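Butcher block top went on the dresser in the spring, now it has a hump. Did I ruin it?

Posted in Home & Furniture > Wood

Krešimir Perić
Member since September

I bought an old dresser with a wrecked top, pulled the top off, and put on a new one made of maple boards glued edge to edge. I got it from the Etgate salvage place, where it had been sitting in the rack long enough to have two different price stickers. I sanded it, put three coats of oil on the face and both ends, screwed it down tight through the frame at all four corners, and felt very pleased with myself until the humid part of the summer.

Now the middle is higher than the front and back. A pencil will roll off it. My wife calls it "the hill." The drawers still work but the top one has started to complain.

The dresser is in a bedroom over the garage. No AC in there, just a window fan. Is this going to go back down by itself in winter, or do I need to take it off and do something about it? I would like to avoid buying another one. I would also like to avoid hearing the word hill.

6 replies hidden by moderator (off topic, mostly about the pencil)

Nikolovski
Regular

You finished the top and the edges and left the bottom bare, didn't you. I'm going by the fact that you listed every surface but that one.

Wood takes on moisture and gets wider across the grain. Lengthwise it hardly moves, so forget about that direction. If one face is sealed and the other isn't, they swell at different speeds and the panel bends. Then you screwed it down at the corners, so whatever wanted to get wider had nowhere to go except up. You built a very slow spring.

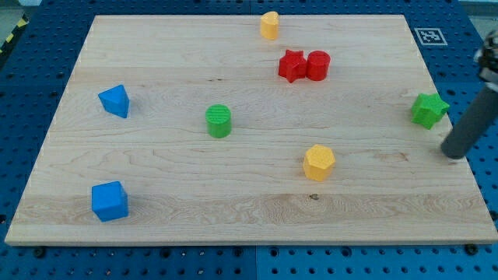
Take it off before you do anything else. Back the screws out a little at a time, all four, and don't stand with your chin over it. Then stand the panel on edge somewhere with air moving on both sides and leave it alone for 2 weeks. Leave it alone means don't put paint cans on it. Everyone puts paint cans on it.

Once it has settled, finish the underside the same as the top, same oil, same number of coats. When you put it back, drill the rear holes in the frame into slots running front to back, and use a washer and a pan head screw, snug but not cranked. Fasten the front edge firmly if you want that edge to stay lined up. The back can wander and no one will see it against the wall.

If it's still humped after that, come back and we'll talk about planing, which I'd only do as a last resort on a glued-up top.

I did exactly what you did, on a desk, and I wrote about it here with great confidence at the time. The post is still up. It has 1,825 views and I would pay to have it removed.

stirnton_dad
New here

just flip it over. worked for me. hump becomes a dip and you put a lamp in the dip

Ye-rin Ki
Regular

Please don't do the lamp thing.

Nikolovski has it mostly right, so I'll only add a couple of points. Look at the end of the panel, at the growth rings. If the curves all face the same way from board to board, the whole top will tend to cup as one piece and it'll be more stubborn. If they alternate you usually get a slight ripple instead, and it tends to calm down by itself.

Also, check that it's the top that moved. Put a long straightedge on the dresser frame once the panel is off. Old dressers sag and rack, and I once spent a whole weekend flattening a top that was fine, sitting on a case that was not. I used to live on the Mellbridge side of the river, where everything made of wood is a barometer, and my rule there was to fit tops in the fall and leave room for August.

The slots don't need to be pretty. Drill two holes next to each other and clean out the middle with a round file. Figure-eight fasteners also work if you don't feel like filing, and the hardware store will have them in a drawer nobody has labeled.

I'd skip stacking weight on it. You can hold a board flat with bricks for as long as you like, and it goes right back to what it was doing when you take them off.

Krešimir Perić
Original poster

Bottom was bare. I don't want to discuss it. It's off now and leaning in the hallway, where I've already been asked how long the hill is staying.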